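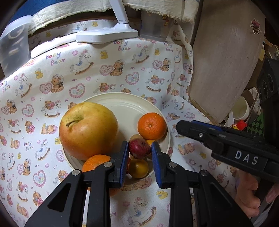
Fruit Plates at the Family Room: Your Questions

Print this page
E-mail this page

The Custik Family Room in Meltville puts out a plate of fresh fruit every open morning. These are the questions parents and grandparents send us most often. Last updated Thursday, May 19, 2022.

Who is the fruit for?

Any child signed in at the desk, and the adult who came with them. You don't need to sign up for the plate separately. Please let the children go first.

What kinds of fruit do you serve?

Mostly apples and mandarins, in more than one size. Apples may be yellow with a blush or red with streaks. Mandarins keep well and most children will try one. From August we also buy pears and plums when the price is fair. We don't serve grapes, cherries or dried fruit.

Do you cut the fruit up?

Only when you ask. Whole fruit lasts all morning on the table and cut apple goes brown. Bring the piece your child wants to the kitchen counter and we will wash it again, core it and slice it. For children under 3 we cut apples very thin or grate them. Mandarins are peeled, split into segments and checked for seeds.

Can my child touch the fruit before choosing?

Yes. Picking up a piece, smelling it and putting it back is fine with us, and so is rolling a mandarin on the cloth. A child who won't eat fruit yet will often handle it first — sometimes for weeks. Fruit that has been bitten or licked goes home with you or into the compost pail.

Why is the fruit put out on a children's tablecloth?

We tried plain white and the children paid no attention to the table. A cloth with teddy bears, hearts and ducks on it gets them to come over, and the talk moves on to the food from there.

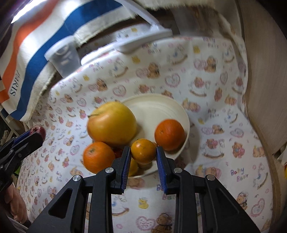 Apple and mandarins on the teddy bear cloth.

How do you wash the cloth?

Warm cycle, mild soap, no bleach. Bleach fades pastel printing. Juice spots get cold water right away, before the cloth goes in the machine. We iron it on the back.

My child is allergic to one of the fruits. What should I do?

Tell the desk when you sign in, every time, even if we know you. Yevdokiia Bondarchuk runs the kitchen and will make up a separate plate with its own knife and board. If your child reacts to citrus on the skin, ask us to take the mandarins off the table for that morning. We have done this before and it is no trouble.

May I bring fruit from home?

Yes, if it is whole and unpeeled. Leave it at the counter to be washed. We can't put out fruit that was cut at home.

Where do you buy it?

From Kapoor, the grocer on Wurosska Street. The bill last year came to $1015, paid from the donation jar and the spring bake sale.

What time does the plate go away?

At 11. Anything sound goes back in the refrigerator for the next day, and soft apples are cooked into sauce — ask for a cup if you are still there.

Who do I contact with other questions?

Beril Şimşekoğlu, at the front desk or on extension 195. Messages left after closing are returned the next open day.

Print this page
E-mail this page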